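Build it where you live

I keep reading that a home robot should start on a clean bench with good light and foam blocks. I did that for most of a winter. Got an arm that was great at foam blocks.

So my opinion, for what it's worth – skip the bench. Put the arm where the mess is. Mine's called Gokero, it cost me $620 in parts plus a motor I burned up, and since March it has been working in the house, on real hardware screwed to real wood. It got worse overnight. Good. 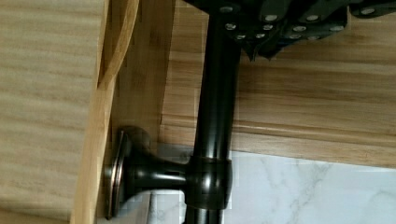

Gokero's wrist view: bronze rod and collar, wood behind, marble at lower right.

Glossy dark metal is a nightmare for a cheap depth sensor. Foam never taught me that. I logged 300 tries at closing on a rod and the first 76 were mostly junk, the arm grabing at highlights. Fixed it with a slower approach and softer pads. No new software, no bigger model.

Ebise Wolde at our shared shop disagrees and she's a better builder than me. Her line is that you can't debug ten things at once. Fair. She keeps her arm, Tiden, on the bench and it's beautifuly repeatable. But ask it to deal with wood grain, or a marble pattern, and you're starting over anyway. I'd sooner start over in week one.

Other complaint – people say it's not safe around the house. Then make it weak. Mine stalls against my palm. A weak slow arm in a real room beats a strong one in a cage, at least for those of us paying for our own motors.

Next is drawer pulls. Parts list goes up when I've cleaned it up.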